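Search this site Enter keywords Go

The Last Inch of Water
Last updated 13 April 2019

Every household I know keeps at least one bottle of water that has stopped being a drink. It has an inch left in the bottom. It was bought at a gas station in Odaddale in October, and it has since traveled from the car to the hall to the table, where it is moved each evening to make room for plates and then moved back.

I began to pay attention to tables after spending $431 on one. The Nomura (oak, seats six, arrives in 11 pieces) was sold to me as a place to gather. What gathers is stuff. By the end of the first month it held a tape measure, two chargers, a library book and the instructions for the Nomura.

Friends were eager to help. One recommended the Zellano method, which asks you to clear every flat surface before bed and comes with a workbook. I lasted 19 nights. On the twentieth I put the workbook down on the table, and as far as I know it is still under something.

The method has a point about categories, though. A table goes wrong when it is asked to do two jobs at once — tea and homework, say, or tea and anything. Tea spreads. It brings a cup and a coaster, then a cloth for whatever missed the coaster. Children's things spread faster and have no coaster at all. I have found a foam letter in the butter dish. It was a vowel, if that helps.

So the table where tea meets the alphabet is a kind of border country, and the water bottle wanders through it without papers. 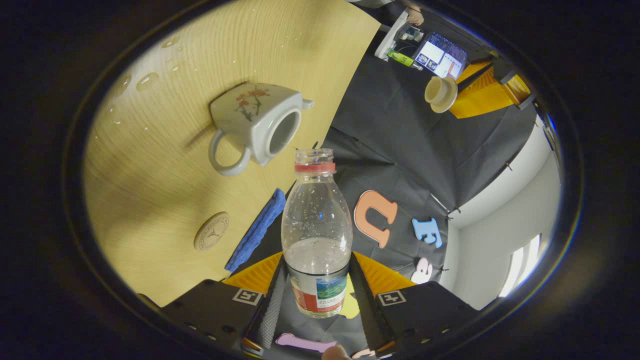 What to Do With It

Start with the bottle, being the easiest thing to feel good about. Pour the last inch on a plant. Peel the label if your recycling people are fussy, and try not to get absorbed in the landscape on it.

Wipe up drops before you straighten anything, particularly on bare wood. Stand up any cup that is lying down. Cups with painted flowers seem to get more forgiveness than plain ones, and I can't defend this, but I do it too.

Foam letters go in a bag with a drawstring. Ours is an old Oto shoe bag and holds most of the alphabet, including far more Es than we were sold. Dark cloth shows them up nicely, so sweep there last and check the creases.

Then fold the blue cloth again, properly this time, and leave the room before someone comes in with a fresh bottle.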